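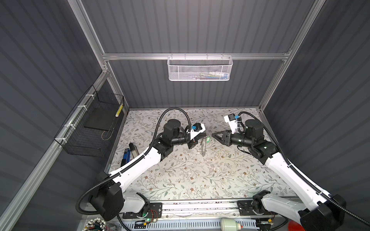

fotini_k: Has anyone found a floral wipe-clean mat that doesn't show every crumb? I'm after one for my craft bench. The pale background with grey-green leaves and little brown flowers is lovely, but look at the scraps across the middle! Mine's from Onitz, 72 cm wide.

Hildegard E: Go darker. Pale is a pain, always was.

sarahi_a: Disagree, I'd rather see the bits and sweep them up. I do like the white basket hung on the crossbar though, very handy for small stuff.

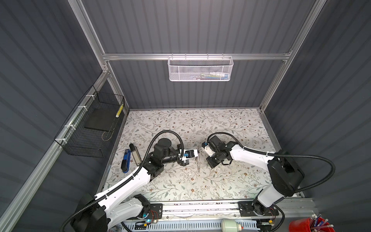

White basket on the rail, black one zip-tied on the left

fotini_k: Black wire one's good for flat things. Zip ties are white, which bugs me a bit.

Hildegard E: Zip ties always slip on a sloping rail. Use proper hooks.

sarahi_a: Mine have held three years, Hildegard!

fotini_k: Right, keeping the ties then. Still want a mat, Vudley do a sage one, anybody tried it?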